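Diario del Archivo Clirnach
Entrada correspondiente al 6 de septiembre de 2020

La jornada se ha dedicado por entero al traslado de la serie de correspondencia, suspendido en enero por el estado de la cubierta del depósito. Se han reubicado 962 cajas en las estanterías de la planta baja, con arreglo al cuadro de clasificación vigente. Restan por mover los libros de matrícula y la totalidad de los planos, que requieren mobiliario horizontal y no admiten el mismo sistema de carros.

Don Halvard Forsberg, responsable de conservación, ha revisado las cajas procedentes del muro norte. Ocho de ellas presentan manchas antiguas de humedad en la base y han quedado separadas, con su signatura provisional, en la sala de consulta. El resto ingresa directamente en el depósito. Se deja constancia de que la separación no altera el orden original de los legajos y de que las camisas se conservan aunque estén rotas.

A media mañana se recibió la visita de doña Maham Awan, en representación de la casa Wunderlich, para tratar la digitalización del fondo epistolar. El presupuesto presentado contempla 3.117 imágenes en una primera fase. Este archivo ha solicitado que se desglosen los sobres y los reversos, ausentes del cálculo inicial, y que la entrega incluya los ficheros maestros. La respuesta se espera por escrito.

Durante la tarde se cotejó el inventario manuscrito con la base de datos. Las discrepancias se concentran en los años de la posguerra, donde un mismo expediente figura con dos numeraciones. Se ha optado por mantener ambas y anotar la equivalencia. Por su interés se reseña una carta sin fecha, de unas 80 líneas, relativa a la compra de papel para la escuela de Zandosix; la letra coincide con la del secretario de entonces, si bien la firma resulta ilegible.

La sala de consulta permanecerá cerrada a los investigadores mientras duren los trabajos. Las peticiones ya registradas conservan su turno.

En cuanto a la planta baja, han quedado asignados los espacios comunes: la antigua portería pasa a ser despacho de registro y la cocina se mantiene para uso del personal.
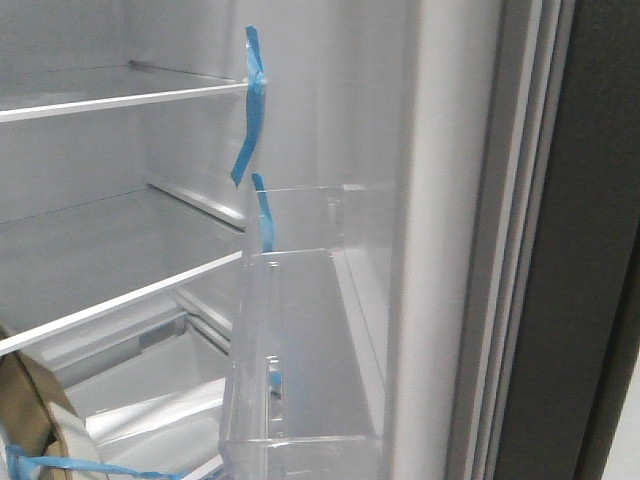
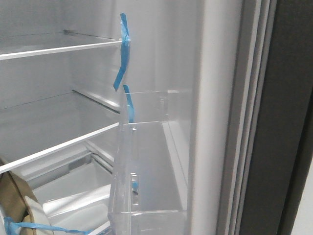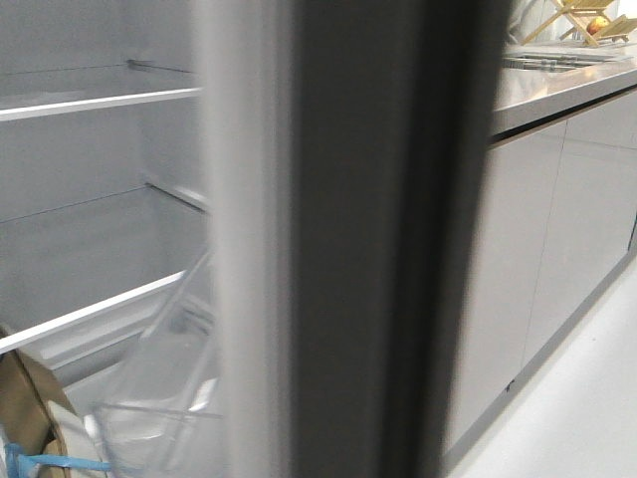
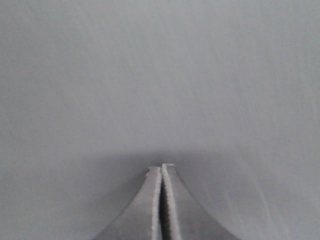

Bastian Böttcher
Archivero jefe, Archivo Clirnach

Se añade a lo anterior que las llaves del depósito quedan bajo la custodia de don Dirk Frerichs hasta nuevo aviso. El termohigrómetro de la segunda nave marca valores superiores a los del primero y deberá calibrarse antes de colocar los planos. Queda pendiente encargar cajas de formato apaisado y cinta de algodón.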